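Teach a gripper to clear a table - and find out if machines can do chores yet

Short version: partly. Long version is this page. Going to move fast, I have the bench until tonight.
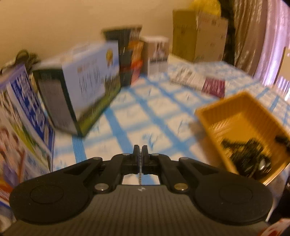
Reader Rodent wrote in after the last tutorial to say chores are a solved problem, factories have had arms picking boxes for years, so why bother with a kitchen table. Fair. But a factory box comes down the same belt, same side up, same light. A home table has a cloth on it, boxes of every size, a flat booklet, a tray with a tangle of black stuff in it. Different job.

What you need

- a hand-held gripper, two fingers, with a camera mounted so it sees the jaws
- a table you can mess up
- household clutter, mixed. Tall boxes, something flat, something tangled
- 700 recorded passes if you want the policy to be any use. Yes, 700. Do it over a few evenings
- training code. I use the Gestton scripts, Modelport for moving the weights over to the arm

Step 1 - pick ONE chore

"Clean the table" is not a chore, it's a wish. Mine: stand the boxes along the wall, everything flat goes in a pile, leave the tray alone. Write it down and stick to it. I changed my mind midway the first time and had to bin the lot.

Step 2 - record

Hold the gripper like you'd hold a pair of tongs. Slow in, close, lift, pause, place, open. Start with the jaws nearly closed, every time. Fast swings blur the picture and the blurred bits are no good for training, so slow down near the objects. Even if it feels silly.

Move things between passes. Rotate boxes, lean one on another, swap the tray to the other side. Same layout over and over and you get a model that knows one table.

Do 25 passes, stop, watch them back. Check the finger tips stay in view. Then carry on.

Step 3 - sort the recordings

Throw out any pass where you fumbled and just gave up. Keep the ones where you slipped and recoverd, those are gold. Label by object type: box, flat, tangle. Don't get fancier than that.

Step 4 - train, then test on a real arm

Leave it overnight. Next day put it on the arm, keep the speed low and a hand on the stop button. Test with objects it has never seen, otherwise you're just playing back your own moves.

How mine did

Boxes: good. Upright ones especially, it gets a finger on each side and off it goes. Leaning boxes, so-so, it tends to push them first.

Flat stuff: bad. A booklet lying on a tablecloth is horrible for two fingers. It pinches the cloth and drags everything with it. Sliding the sheet to the table edge first helps, so record 2 or 3 different ways of doing that.

Cords: no. It'll grab a loop and lift, and then the rest of the tangle comes up too. Čierny, the little base I run the arm on, isn't heavy enough to pull against a snag either. Skip cords for now.

Checkered or gridded cloth - try a plain one aswell. My first model seemed to lean on the lines for judging distance and got worse without them. Mixing cloths in the recordings fixed most of it.

So should you bother?

For a shop floor with one kind of carton, sure, set it up. For the house, it'll shift the boxes while you do the paper and the wires. I'm redoing the flat items in October with softer finger pads, will post the numbers here.

Contact | Copyright, all rights reserved | Back to top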